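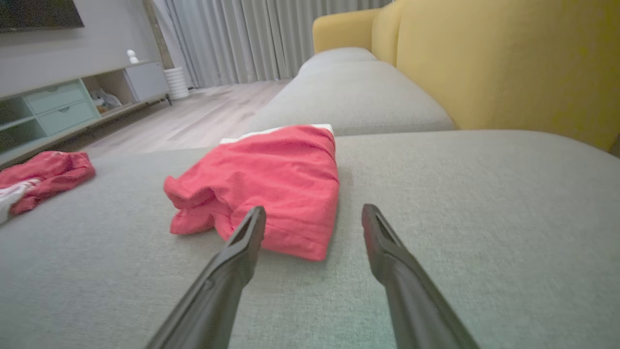
Demonstration collection is the work of recording examples of a task so that a learning system can later repeat it. In household robotics, the examples are mostly short recordings, called episodes, in which a person guides a two-finger gripper through one job from start to end. Picking up clothes from a sofa is a common choice, as soft cloth takes a new shape each time it is put down.

Prumness is a collection of this type, started by Joris Verstraete and published on 1 Mar 2022. It holds 1505 episodes recorded in 21 homes. Each episode stores the view from the wrist, the opening of the fingers and a short written instruction, such as "put the red shirt on the armchair". The recordings were made by a team of five operators, who changed the position of the clothes after every attempt.

Episodes are checked before they enter the training set. Hendrik Verbruggen, who wrote the labeling rules, divided them into four grades – clean, slow, corrected and failed. Failed episodes are kept in a separate part and are used to teach the system when it should stop and try again.

The first policy trained on the collection was named Ona. A later one, Prultell, uses the same data but leaves out the slow grade.

Category: Robot learning | Data collection

This website uses cookies to improve your experience. Accept | Read more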